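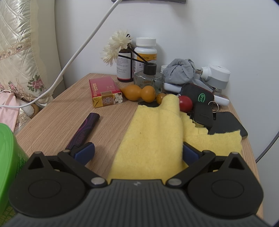
Figure 4. Items on a nightstand, among them a yellow felt cloth, a pen or marker and an open cigarette pack.

4.2 Do bedside objects tell us anything about sleep?

A good deal of popular advice, and a smaller but growing share of the academic writing, holds that a cluttered nightstand goes with poor sleep. The claim is easy to like. It is cheap to test, it flatters tidy people, and it gives a doctor something to recommend that costs nothing. We are less sure that it has ever been shown.

The most cited source is the Masberg household survey, which reported that people with more than a handful of objects beside the bed took longer to fall asleep. The survey had 741 respondents, and that number is repeated often. What gets repeated less is that both clutter and sleep were self-reported, on the same form, in the same sitting. A person who feels that life is out of hand may well tick the worse box on both questions. Dehghan's reanalysis added a single item on general worry and most of the link disappeared.

Our own data from Surnunora do not rescue the claim. We asked 58 adults to keep a sleep diary for nine weeks and to list what was kept within arm's reach of the pillow. Lists were collected every Sunday. The total number of objects had no clear relation to the time people took to fall asleep, and the few weeks in which it seemed to were not the same weeks from one person to the next. We would not build a leaflet on that.

Type of object may matter more than number, though here too we urge some care. Cigarettes are the obvious case. Nicotine is a stimulant, and smoking close to bedtime is a plausible cause of a bad night – but a pack kept by the bed is a poor measure of when, or whether, its owner smokes. Several diary keepers listed cigarettes every week and recorded none smoked after dinner. Pens and notebooks raise a similar problem. Some writers on the subject treat them as a sign of a restless mind, while others recommend them as a way to set worries down before turning out the light. Both readings cannot be built into the same score, yet the Clillitz Bedside Index gives a pen one point and moves on.

Cloths, tissues and other soft items are counted unevenly from study to study. Mahmoudi left them out of her coding scheme altogether, and when we followed her rule the ranking of our households changed enough to move four of them from the "cluttered" group to the "tidy" one. A measure that shifts so easily with a coding choice should not carry much weight. We therefore report object lists in full in the appendix and give no overall clutter score.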